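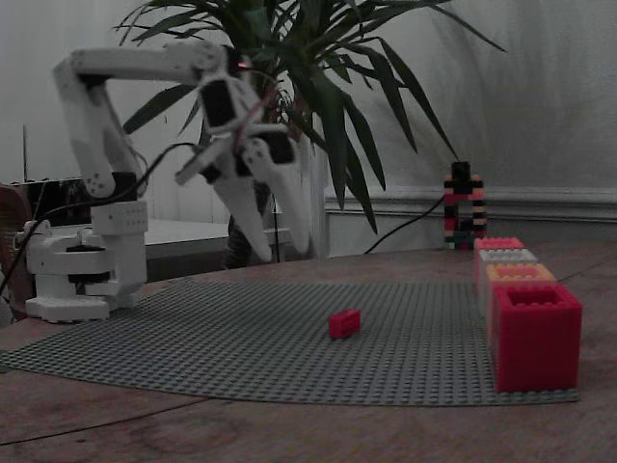 Getting a Packing Crew Ready for a Robot Arm, One Brick at a Time

Last updated: 21 Mar 2024

When we decided at Hirent to move part of the small-parts kitting over to robot arms, the first worry I heard on the floor had nothing to do with speed or price. People wanted to know what they would be doing all day once the arm was there, and I didn't have a very good answer yet. What helped us most was a small arm on a wooden table, a gray baseplate and a handful of toy bricks, and an hour here and there for anyone who wanted to come and try. I've written down how we run those hours so that the crew at our Bitau site can do the same, and you're very welcome to change whatever doesn't suit you.

Step 1. Set the table before you invite anybody over

Put the arm at one end of the baseplate and leave the middle of the plate open. Line up the big hollow bricks along the far side from the arm, edge to edge, as the places where things get delivered. We like them in different colors so a person can say "orange" out loud and everybody at the table knows where the piece is meant to go. Then lay one small red brick out in the open, on its side if you like, and let people look at it for a minute and talk over how they would pick it up themselves. You'd be surprised how long packers can talk about that! They've been picking up small awkward parts for years, and all of that knowledge is what you're after.

Step 2. Look from the gripper's side

Have each person spend some time with the close-up view over the two fingers. From a chair the brick looks like an easy reach. From down by the fingertips you may find it sitting well off to the upper left, with the gap between the fingers showing only studs, and now the person has to decide which way to move and how far to turn. Take your time over this one. Gorazd Grgić, who has packed the Vukadinović order for longer than I've worked here, noticed straight away that the fingers ought to line up with the long sides of the brick, and he was the one who ended up writing our first page of pickup notes.
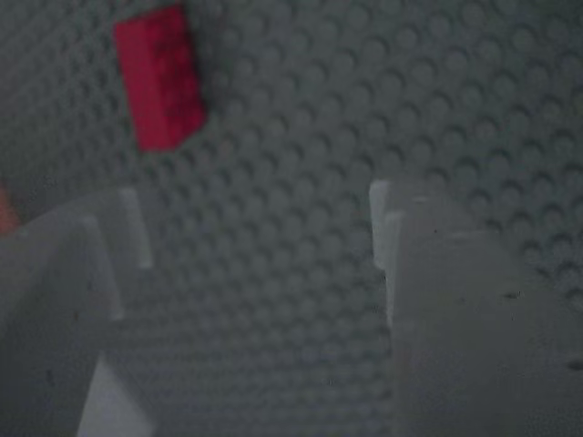

Step 3. Let them do the moves slowly

Begin with the fingers open and high over the plate. Bring them across first, and lower them only when they're lined up. Ask for small corrections, and ask the person to say what they're doing as they go, because the words they choose (a hair left, ease off, now close) are the ones that belong in your instructions later on. Once that feels comfortable, move on to placing a small piece on top of a tall brick standing up near the edge of the plate. It's a harder job than picking up from the flat, since the tips have to finish right over the top and the wrist ends up at quite a steep angle. 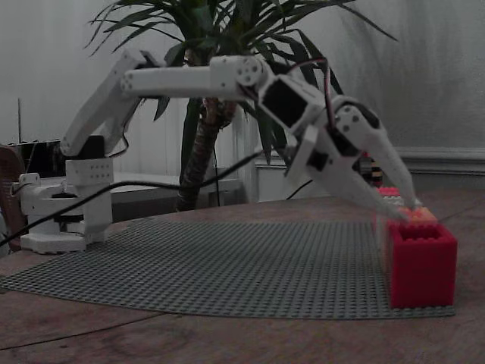 Placing is also where we talk about judgment, and I'd set aside a good part of the hour for it. In the kitting room a piece that lands crooked has to be noticed by somebody, and that somebody will be one of the packers. So we ask them to decide what counts as good enough and to put it in plain words. Our Cilteck kits have 14 small parts in them, and the crew argued over nearly every one - which way up it should lie, what it may lean on, when to stop the arm and step in. I enjoyed those arguments very much, and the sheet that came out of them is still the one taped up by the line.

Step 4. Take turns, and swap jobs

Work in pairs, 2 people to a session, one moving the arm and one watching the plate. Swap before either of them gets tired. Between turns, bring the arm back over the open plate with the fingers apart, so the next person always starts from the same place, and keep hands off the plate until the person at the controls has let go.

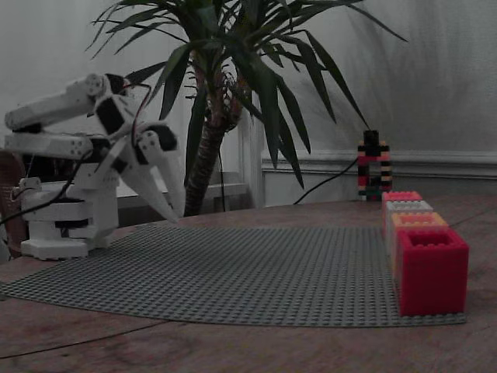 Keep a notebook on the table too. We ask the watcher to write down anything that made them wince, even if they can't say why, and we read the page together at the end of the hour with coffee. Some of what's in there is about cables, and a lot of it is about jobs: who gets called when the arm stops, whether looking after it pays the same as packing, what happens to the late shift. Write those questions down just as carefully as the others and take them to whoever can answer them. Ours went to the plant manager, and in June we changed the job titles and the training hours on the strength of that notebook.

If someone would sooner stay with hand packing, leave the chair open for them and ask again another week. The odd shapes still go through by hand at our place, so there is plenty of that work to go around.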